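Wrist offsets, again

4/6/25

Quick one, want to get this down before I forget which numbers I changed. No polish.

Where I'm up to: the two-armed mobile robot in the house sim, the one I've been calling Tonwood since last November because the project folder was called that and I never renamed it. Tenulau is the house pack it lives in. Lots of rooms, lots of doors, tiles everywhere. Whoever built it really loves tiles.

The problem was the wrist camera. After I swapped the gripper model for the narrower one (the old one had fingers like shovels, couldn't get behind anything) everything the wrist camera saw was off by a bit. Not loads. Enough that the arm would line up on a handle perfectly, in its own opinion, and then close on fresh air next to it. Every time, same side. Which is good news in a way, same side every time means it's an offset and not noise.

So, setup job. Drive it into a corner with plenty of straight lines, open the fingers, hold the pose, look at where the finger tips land in the picture versus where the model says they should land. I like a tiled floor for this. Grout lines are free rulers.

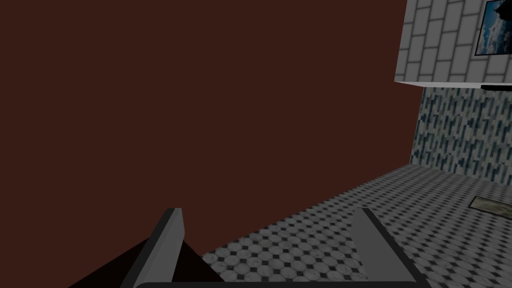
Fingers open, nothing in them, wrist camera. Octagon floor.

Two things to check with a view like that. First, are the fingers even. Left and right should lean away from each other by the same amount, and if one is fatter in the picture than the other then the camera is rolled or shifted sideways against the gripper. Second, how much of the gripper body shows along the bottom. I want a sliver. If you can see a thick band the camera is mounted too far back and you're wasting pixels looking at your own hand.

Don't worry about the room being tilted. Wrist is tilted, so room is tilted. I lost most of an evening once "fixing" that.

What I'd actually done wrong: the old gripper file had the camera mount as a child of the palm. The new one has it as a child of the wrist link, one joint up. I'd copied the offset across without thinking. Same numbers, different parent, so the camera ended up in a slightly daft place. Corentin Besnard spotted it in the end, I sent him the file and he came back with one line, "check the parent". Thank you Corentin. Sorry Corentin.

Fix in order, mostly for me:

Put the camera mount back under the palm.
Zero the offset. All of it, including the rotation.
Add rotation first, check, then add the shift. If you do both at once you will never know which one is wrong.
Open the fingers full, save a picture. Close them, save another.
Reload the whole scene. Not just the robot. The house keeps hold of the old gripper otherwise.

That last one got me twice.

Settings, since somebody will ask: finger stroke 50, camera refresh 16, and the scene seed is 494 if you have the same pack and want the same rooms. The seed before that was 871 and it kept starting me facing a wall, so I binned it. Stroke is in mm. The 16 is per second, I turned it down becuase the laptop fan was frightening.

After the camera, the doors. Or really one kind of door, the kind with a small round knob down near the corner of a big flat panel. Big handles are easy, you can be sloppy and still hook one. With a small knob the fingers need to come in straight and there's hardly any slack, so it shows up every bit of error left in the wrist. Good test. Annoying test.

I park the base as close as I dare and bring both arms up in front of the body. The left arm isn't doing the job here, it just needs to be somewhere known and out of the way, and I like having it in the head view so I can see if it drifts. Drift in the parked arm means the joint hold is too soft. Had that too, a few weeks back. Turned the hold up, gone.
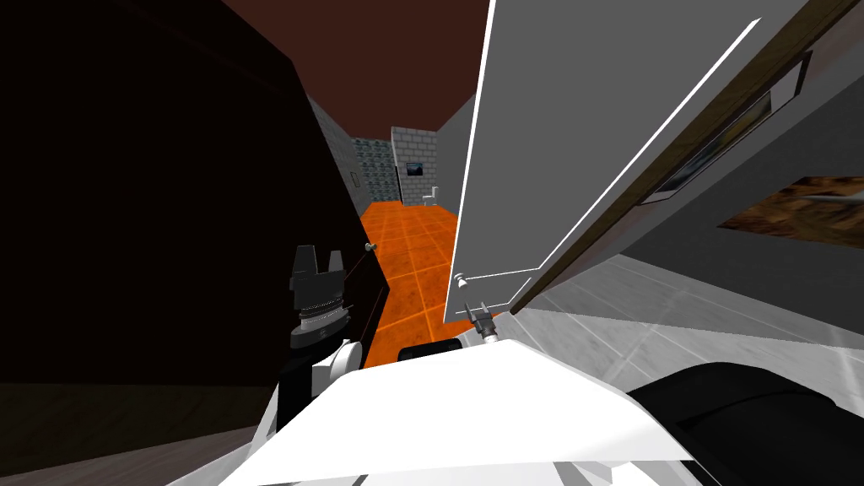 View from the head. Right gripper just under the white knob, left one up by the dark panel.

Tight in there. The base is wide and the gap between the dark stuff on the left and the door on the right is not. If I was setting it up from scratch I'd pick a narrower base, but the narrow one comes with shorter arms and then you can't reach past your own chest. Swings and roundabouts.

A thing to watch for on the approach: coming from below. The planner likes to bring the gripper up underneath a knob and then across, it's the shortest way for that arm. Fine until the fingers are a touch too high and the back of the hand catches the panel. I've added a waypoint further out, so it has to back off and come in level. Slower. Don't care.

Also worth doing — draw the collision shapes on top of the picture while you're at it. The new gripper came with collision boxes meant for the old fat one. So the planner thought the hand was wider than it looked and kept refusing paths that were plainly fine. I'd been blaming the door. Trimmed the boxes down to the fingers, left a small margin, and it stopped sulking.

Aisling Heffernan asked in the comments last time wether I calibrate the head camera as well. Yes, but seldom. It doesn't move relative to the head so once it's right it stays right, unless you change the robot file, in which case do it the same day. I check it against the arms instead: put a gripper at a known spot in front of the body, see if the head agrees. If the wrist and the head disagree, trust neither and start with the wrist.

Still to do:

Gripper force. Currently a guess.
The second wrist. Same fix but mirrored, and I know I'll get a sign wrong.
Rename the folder. Ha.
Try the Zivora house, same robot, different handles. Long bar ones I think, would be a holiday.
Write the parent check into the load script so it shouts at me.

Files are in the usual place. The old offsets are in there too, in a folder called horgan_old, please don't use them, they are only there so I can see what I changed. If you've got the narrow gripper working on this base with different numbers, stick them in the comments, I'd like to compare before I start on the other arm.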